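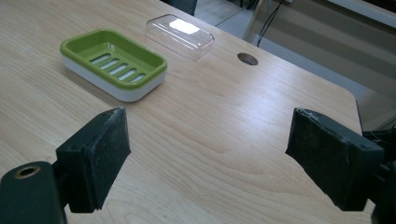

Green slotted tray, white base, clear lid off to the side.

A two-part soap dish is one of my favorite small things in the house, and I will happily talk your ear off about it! The tray has slots so the bar can drain, the base catches the drips, and the whole lot comes apart for washing. If yours has gone slimy, it only needs ten minutes.

Lift the bar out and stand it on end on a saucer. Pull the tray from the base and scrape off the soft soap with an old plastic card (save the scrapings in a jar, more on that below). Soak both pieces in warm water with a good splash of white vinegar. Then run a folded strip of dishcloth through each slot, back and forth like dental floss. I used to poke at them with a toothpick and it took forever.

Lids get their own wash, with dish soap and a soft cloth only. Scouring pads scratch clear plastic and it never looks the same again. Dry everything on a towel before you put it back together.

At home I leave the lid off completely. It comes out in December when we drive up to Gruvetcombe and the soap goes in a bag, and for that it's wonderful, as long as the bar is dry first.

Now the scrapings! When the jar is full, tip them into a pan with 200 ml of water and warm gently, stirring, until smooth. Cool it and you have a lovely thick hand soap for the garage sink.

Last updated 24/07/2018

Comments

Britt-Marie Holmgren: Tried the cloth strip this morning and the slots are like new. Does the vinegar bother colored plastic?

Itsuki Tsuji: I've soaked mine in it for years, no fading. I put a bit of cut sponge under the bar too, dries much faster.

Britt-Marie Holmgren: Thanks, will try the sponge!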